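Procedure for the Closing of the Gift Room

The Prydderch Residence for Retired Employees was opened by the Skevik Shipping Company in the last good year of the coastal trade, and it was run from the beginning according to a printed manual. The manual had 335 numbered paragraphs. Paragraph 19 dealt with the gift room.

"Each resident shall receive, in the month of December, one small gift from the Company. The gift shall be of equal value in every case. It shall be wrapped by hand, and the person wrapping it shall not know for whom it is intended."

When the Company was sold to Drekuvov Holdings, the new owners sent a letter confirming that the residence would remain open, that meals would be served at the usual hours, and that the gift room would be closed after the present season. The letter was addressed to the Supervisor of Domestic Services, Hefin Bellis, who had held that post for 30 years. He was asked to prepare an inventory, dispose of the remaining stock in a suitable manner, and return the key to the front office.

Mr. Bellis read the letter standing up. He then filed it under Correspondence, Incoming, and went downstairs.

The gift room was on the lower level, between the linen store and the boiler. It contained a table, two chairs, a wall of shallow drawers, and a clock that was corrected every spring. The drawers were labeled in three different hands, the oldest of them in brown ink. Ribbon was kept in the first row, paper in the second, and boxes in the third. The fourth row held pouches of all kinds, which had been introduced in the years when the Company's ships still called at eastern ports and the pursers were permitted to buy in quantity.

The inventory took several evenings. Mr. Bellis entered each item in the ledger in the approved form, with the drawer number on the left and the condition on the right. For condition he had a choice of Good, Fair and Unfit. He found that he was writing Good more often than the regulations would strictly have allowed. A roll of green ribbon that had faded along one edge was entered as Good. So was a box whose lid no longer matched it.

At the back of the lowest drawer he found the register of gifts. He had known that it existed, as his predecessor had mentioned it on the day the key was handed over, but he had never had occasion to look for it. Every gift since the opening of the residence had been recorded there, by number only, together with the initials of the person who had wrapped it. The last entry was number 3125. There were no names of residents, in keeping with the manual. There was, however, a column headed Remarks, and this had been used more freely than its designers could have intended.

"Bow tied twice, first one crooked," said one entry. "Snow tonight," said another. On a page from the early years, a person with the initials A.R. had written, "I hope this goes to the gentleman who sings on the stairs." Two lines below, in the same hand, was the remark, "This one too."

Mr. Bellis read until the boiler went off for the night. He did not enter the register in the inventory. He considered the matter with some care and concluded that the inventory concerned stock, and that the register was not stock.

The following morning he requested the assistance of the new member of the dining room staff, a young woman who had been at the residence since the summer. The request was made on the proper form. Under Nature of Duties he wrote, "Wrapping." Under Duration he wrote, "Until finished."

She came down after the breakfast service and asked where she should begin. Mr. Bellis explained that the paper was nearly gone and that the season would be completed in pouches. He placed the red ones on the table. They were satin, with a drawstring at the neck and a gold medallion printed on the cloth, and they had come, according to the label on the drawer, by way of the Braltska agency in a year when freight was cheap.

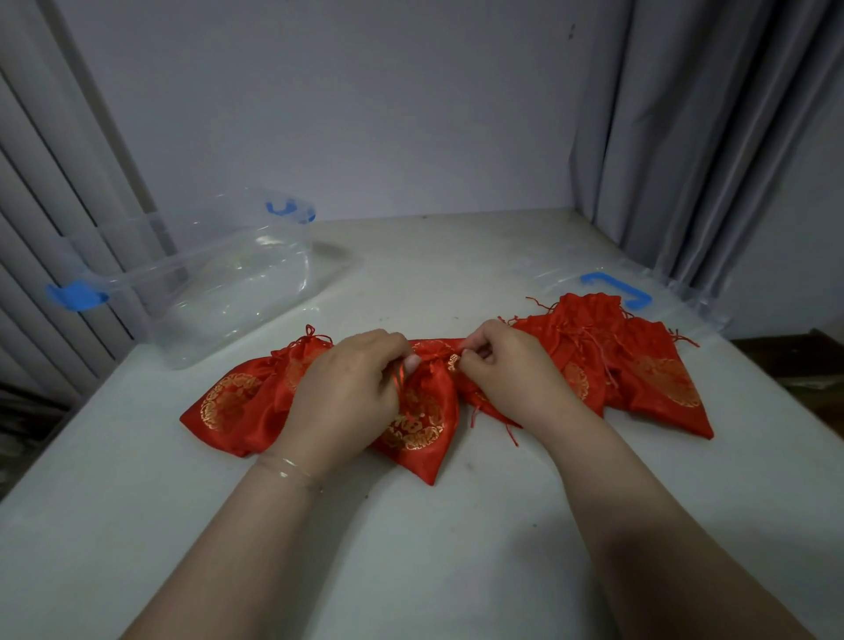
"Does it matter how the cord is tied?" she asked.

Mr. Bellis replied that the manual was silent on the point. Paragraph 19 required only that the work be done by hand. He added that in his own experience a plain knot was hard on older fingers, and that a bow was preferred – a loose one, with the ends left long.

She nodded and went on. He opened the register beside her, wrote the next number in the first column, and asked for her initials. Then he turned the book so that she could reach the column on the right.

"What do I put there?"

"Whatever is the case," said Mr. Bellis.

She thought for a while and wrote something, shielding the page a little with her arm. He did not read it. He blotted the line, entered the number that followed, and passed her the next gift. The key was returned to the front office in January, in a sealed envelope, with a receipt.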